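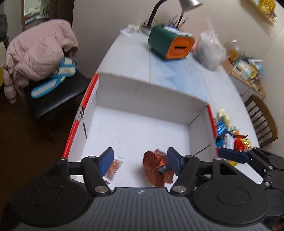 Snackkarton, erst zwei Tütchen drin

**Flalteck:** Sortiere die Reste aus Dezember in einen weißen Karton mit roten Kanten. Kleine Tütchen flach auf den Boden oder hochkant?

**Handberg15:** Hochkant. Sonst sucht man ewig.

**Rivera:** Sehe ich anders. Folie steht nicht von allein, nach zwei Tagen liegt alles kreuz und quer. Flach legen, Großes zuerst.

**Handberg15:** Bei mir in Ustville geht es mit Pappstreifen dazwischen.

**Flalteck:** Streifen habe ich keine. Der Haufen neben dem Karton ist bunt gemischt, auch ein einzelnes oranges Bonbon dabei.
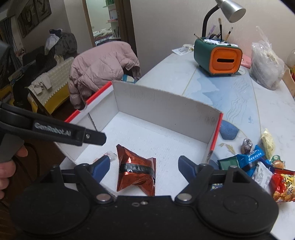 **Rivera:** Kommen Bonbons mit in den Karton?
**Handberg15:** Besser in ein Schraubglas, im Karton rutschen sie nach unten.

**Flalteck:** Gut, dann flach und Bonbons extra.

Kommentare (2)

ustv2000: Flach, ganz klar.

keks493: Ich lasse immer alles in der Tüte vom Laden.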